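From: Leonor Henriques
To: Vilela residents and staff list
Subject: Re: Use of the ground floor laundry room, folding surface and blue cloths

Dear all,

Thank you to those who replied to the notice on the laundry room. Radomír Říha's message is quoted here so that everyone is working from the same text.

On Monday, Radomír Říha wrote:
> The folding surface in the laundry room is being used for clean and
> unwashed items alike. Twice this month I found the blue cloths from
> the kitchen stacked with bed linen. I would ask the office to state
> which items may be folded there and who replaces the white sheet.
> I would also ask whether the order with Skistitex is still going
> ahead, as we are short of cloths on the second floor.

The office has considered these points and replies as follows.

The folding surface is reserved for clean, fully dried items. Unwashed laundry must remain in its bag until it is placed in the machine. The white sheet is part of the equipment of the room and should be left in place after use. It will be changed every Monday morning by the housekeeping team under Rozália Holub. Residents who notice a stain before then should write to her directly.

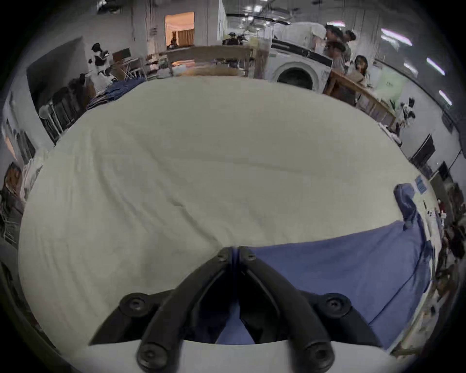 Blue cloth on the white sheet, with the washing machine at the far side of the room.

Blue cloths are to be folded separately from bed linen. Please spread each cloth flat, smooth it from the center outward, and fold it in half twice with the corners aligned. Finished cloths go on the second shelf of the linen closet, folded edge facing out.

The order with Skistitex has been confirmed. It covers 400 cloths, of which 22 are set aside for the second floor. Delivery is expected in July. The order reference is 659, and any question about quantities should quote it. Branislav Říha will receive the delivery and sign for it.

Bags left in the laundry room overnight will be moved to the office, where they may be collected between 8 a.m. and 4 p.m. Please label your bag with your name and room number.

Further comments may be sent to this list until the end of the month.

Sincerely,

Leonor Henriques
Household Services, Vilela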